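Wednesday, May 12, 2021 – handout for week 8, gold ground panels. Read before section, bring it with you.

## Where we left off

Last time: fresco, wet plaster, the day patches. Today panels. Smaller, portable, slower. Different economy too – a fresco stays on the wall, a panel gets sold, sawn up, shipped, reframed. Most of what you see in museums is a piece of something bigger. Keep asking what it was part of.

## Main example: the Enderano altarpiece

- Tempera and gold on poplar, center panel 210 cm tall
- Virgin enthroned, saints either side, small narrative scenes along the bottom (the *predella* – know this word)
- Painter unknown. Old label gave it to a big name, nobody serious holds to that now. We say "Enderano Master", meaning one pair of hands or possibly a shop
- Center still in the town. Two side saints are in the Vaughan collection, cat. no. 668. One predella scene missing

How do we know they belong together? Wood grain runs on from one plank to the next. Punch marks in the halos match – same tool, same nick in the edge. Dowel holes line up at the back. Style came last in that argument and I'd like you to notice that. In your papers most of you put style first.

## How a panel gets made

1. Planks, poplar in Italy, oak further north. Seasoned, glued edge to edge, battens on the back.
2. Linen strips over the joins. Not always. Sometimes over the whole front.
3. Gesso – chalk or gypsum in animal glue. Coarse layers first (*gesso grosso*), then fine (*gesso sottile*). Scraped until it's like ivory.
4. Drawing. Charcoal, then brush. Lines between figure and gold are often scratched in so the gilder can find them again.
5. Bole. Red clay. Look for it wherever the gold is rubbed, it's the warm red coming through.
6. Gold leaf, laid down on damp bole, then burnished with a stone or a tooth.
7. Punching and incising.
8. Paint, last. Egg yolk and pigment, dries in minutes, so small strokes side by side. Can't blend it like oil.

Order matters. Gold before paint, nearly always. If you see gold *over* paint (hems, stars on a cloak) that's mordant gilding, a sticky oil base, different process – don't call it the same thing on the quiz.
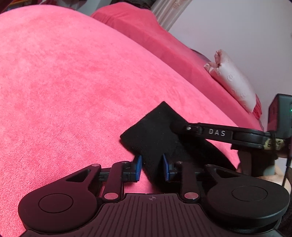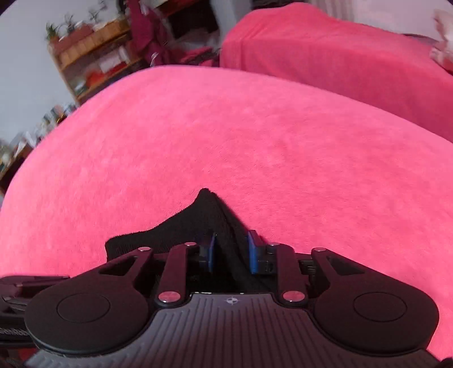
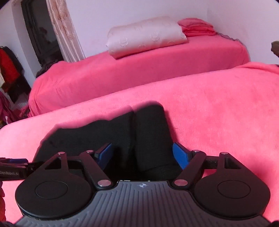 ## Color and cost

Contracts tell us more than the chronicles do. A patron will often spell out the blue: which grade, where it goes. Ultramarine for the Virgin's cloak, azurite for everyone else, and azurite underneath ultramarine to save money. Azurite can go dark or greenish, so a "black" cloak was probably not black. Check before you write a paragraph about mourning.

Greens: copper based, a lot of them turned brown. Same warning for trees.

Flesh: green earth underneath, pink and white hatched on top. When the top layers wear thin you get those green faces. Not intended, the faces were meant to look alive. In the Enderano center panel the Child has this badly on the left cheek, the Virgin hardly at all – recleaned at some point, seperately.

Pinks and reds: vermilion is opaque, lakes are transparent. Lakes fade. So a pale robe with crisp dark folds may of been deep red.

## Halos, briefly

Tooled gold was made for candles. Moving light, low down. Under museum spots it goes flat. The Tramura panels are a good comparison: same format, similar date, but the halos are built up in gesso relief before gilding, so they throw a real shadow. Cruder? Some of the older books say so. I don't agree, think about the size of that church and how far back people stood.

Compare on three points for section:

- relief vs. flat punchwork
- how much bare gold is left around the figures
- what the throne does – Enderano has a step you could stand on, Tramura is more of a patterned backdrop

## Terms

- **polyptych** – many panels, one frame
- **predella** – the strip of small scenes at the base
- **pinnacle** – pointed top panel
- **craquelure** – network of cracks in paint or ground
- **pastiglia** – raised gesso ornament
- **cradle** – later wooden grid on the back to keep a panel flat, often did more harm than good

## Reading and homework

Chapter on altarpieces in the Unilov reader, skim the part on frames, read the part on contracts properly. 70 pages, start early. Scans are up, the last two are crooked, readable though.

One page for next week: pick either side saint from the Vaughan pair. Where did the light fall, where did the viewer stand, what's been lost off the edges. No biography of the saint past two lines. Physical evidence first!

Next time – oil, and what happens to gold when painters start painting it in yellow instead.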